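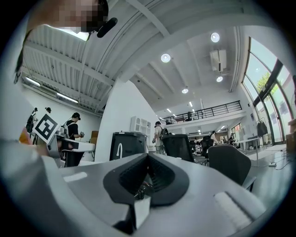 Close up with the gripper. Photo: Kojo Odoi

Want to spend October counting seagrass with us?

Hello! I'm Kojo and I run the shore survey side of Grasomer, a small project keeping tabs on the seagrass beds in Salinas bay. We're after 9 people to join the autumn survey, and I'd love it if a few of you had never done anything like this before (I hadn't either, when I started, and I spent my first morning recording the wrong plant).

It's mostly low-tide work. You walk a line across the mud in pairs, put down a square every few metres and write down how much of it is covered by grass, plus any snails, worm casts or litter. There are 100 squares on the long line at Jarkeo Point, so bring a snack! Snorkelling is there for those who want it, but you'd need to be a confident swimmer and happy in cold water.

You need to be 18 or over, able to walk on soft ground for three hours or so, and free for at least four of the survey days. We lend out waders, slates and snorkels. Lunch is on us and we pay your bus or train fare. There's no wage, I'm afraid, but we do have one paid post going for a data assistant: £800 for the month, part time, typing up slates and checking the odd ones with me. Say if you'd like to be considered for both.

To apply, send me a few lines about yourself and which days you can't do. No CV needed for the survey places, just for the paid post. Drop it in at the Brollari boathouse or use the contact form, and I'll ring you back for a chat.

Posted 4/6/22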